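The Slow Business of Coming Home

12/4/23

I have a theory that you can tell everything about a person from what they do in the first 3 minutes after they walk through their own front door. Me, I stand there. I stand in my coat with my bag still on my shoulder and look at the mail like it might open itself. My sister heads straight for the fridge. A neighbor of mine in Hendau, where I lived for 6 years, used to put the kettle on before she'd even shut the door behind her, so half the stairwell got her weather and her radio.

I started thinking about this because I moved again this fall, out to Plikis, and for the first time in my life I have an actual entryway. Not a big one! You could cross it in two steps. But it has a light switch where your hand goes looking for one, and I've gotten weirdly attached to it. In my old place the door opened right into the kitchen, so coming home meant coming home to the dishes.

Anyway, I asked readers to write in about their own routines, and boy, did you. One man in Cozma sits in his parked car until the song ends, every time, even if it's a song he hates. A night nurse wrote that she washes her hands, then her face, then eats one cold potato over the sink (I've tried the potato, it's great). Somebody else changes into pajamas at 4:30 in the afternoon all through December and says her kids have stopped asking.

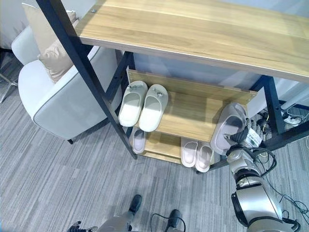
Shoes came up in almost every letter, and people got pretty heated. The shoes-off crowd is large and very sure of itself. I grew up in a shoes-on house and switched over in my twenties, when I rented a room from a woman in Trikum who kept slippers for guests and handed them to you before she said hello. I was a little scared of her. By spring I wouldn't have dreamed of walking past the mat in my boots, and now when I visit my parents I pad around in socks while they clomp past me.

What I liked best, though, were the letters from people who live alone and still say hi to the apartment. There were 12 of those. One woman says it in her grandmother's voice. I tried it last week, just a quick "hello, I'm back," and felt like an idiot, and then I hung up my coat right away for once and left the mail where it was until after supper.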